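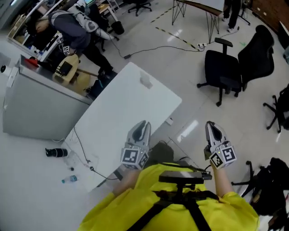

Handheld grippers in use, with the chest harness worn over a bright yellow shirt

Kinness is looking for home and workshop testers

Duveo is taking on 40 paid testers for Kinness, our handheld gripper kit for recording manual tasks. The work starts in November and runs for two weeks per tester. You do ordinary jobs with a gripper in each hand, and you tell us where the kit gets in your way.

Kinness is already in use at our own site in Emoncombe, and our staff know it well. That makes them poor judges of the setup instructions, the strap adjustment and the trigger feel. We want people who have never picked one up.

What the kit includes

Two handheld grippers with marker cubes, a chest harness in two sizes, a recording unit, cables, a charger and a printed setup guide. Everything comes in one hard case. The software runs on a laptop, which we can lend you if yours is too old.

What you will do

You will attend one half-day session at Emoncombe, starting at 9:30 a.m., where we fit the harness and go through the first recordings together. After that you can work at our site or take the case home. Most testers choose a mix.

Tasks come from a list and change from day to day. Expect folding towels, sorting cutlery, packing boxes, opening jars, moving parts between trays and putting tools back in a drawer. Each task is repeated several times with the objects in different starting positions. We ask for 200 finished recordings over the two weeks. A recording usually lasts under a minute, but resetting the objects takes longer than people expect, so plan your hours with that in mind.

At the end of each day you fill in a short form. We care most about hand fatigue, straps that slip, cables that catch, and any step in the guide you had to read twice. Blunt answers are fine.

Who we are looking for

You must be 18 or over and able to stand and use both arms for up to two hours with breaks. Left-handed people are very welcome – we have had too few so far. You do not need any background in robotics or programming. If you have worked in a kitchen, a laundry, a warehouse or a repair shop, mention it.

You are not a fit for this round if you have a current wrist, shoulder or neck injury, or if you work for a company that makes grippers or motion capture equipment.

Pay and conditions

Testers receive $1,000 for the full two weeks, paid within ten working days of returning the case. If you stop early, we pay for the recordings you have finished. Travel to the first session is covered. Normal wear on the kit is our problem and will not be deducted.

Recordings will show your hands, your forearms and whatever is in front of you. Clear away letters, family photos and screens before you start. Other people in the room need to agree to being recorded, and we will give you a form for that. You can ask us to delete any recording up to the day you return the case.

How to apply

Use the tester form on the Duveo site. Tell us your height, which hand you write with, the hours you are free and a few lines about work you have done with your hands. Please do not send a full resume.

Ghassan Nassar reads the applications and will reply either way. Questions about the kit itself, including harness sizes and laptop requirements, go to Tadhg Ó Súilleabháin, who runs the Emoncombe sessions. Both can be reached through the same form – put the name in the subject line.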